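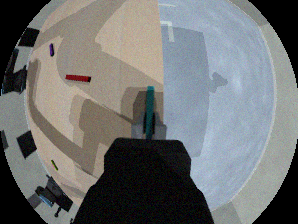

How to Break Down Film of a High School Offensive Lineman

You don't need scouting software to learn something useful from game film. A laptop, a notebook and two hours are enough for one player in one game.

1. Pick the right game

Choose a game against a good defensive front. A blowout over a weak team makes every tackle look quick. If the player's highlight reel is all you can find, write that at the top of the page and treat your notes with caution.

2. Set up your sheet

Make columns for play number, down and distance, run or pass, and result of the block. Leave a wide column for comments. Plan on 40 snaps. If the team runs fewer, use all of them.

3. Watch the feet first

Play each snap once at full speed, looking only at the feet. On pass plays, check the first step out of the stance. On runs, check whether he keeps his feet moving after contact. Mark a plus or a minus and go on to the next snap.

4. Watch the hands and hips

Go through the same snaps again. Look for hands landing inside the defender's shoulders and for a bend at the knees instead of the waist. Tall players often lean when they get tired, so compare the first quarter with the fourth.

5. Grade the results

Count the plus marks and divide by the total number of snaps. A tackle with 31 good blocks out of 40 grades out at 77.5 percent. Keep penalties and sacks allowed on a separate line.

6. Write the summary

Keep it to 8 lines. List what he does well, what needs work and which position he might play in college. Put the opponent's name next to the grade.

When you have finished one game, repeat the steps with a second from later in the season. Use the same sheet and the same marks so the two grades can be compared.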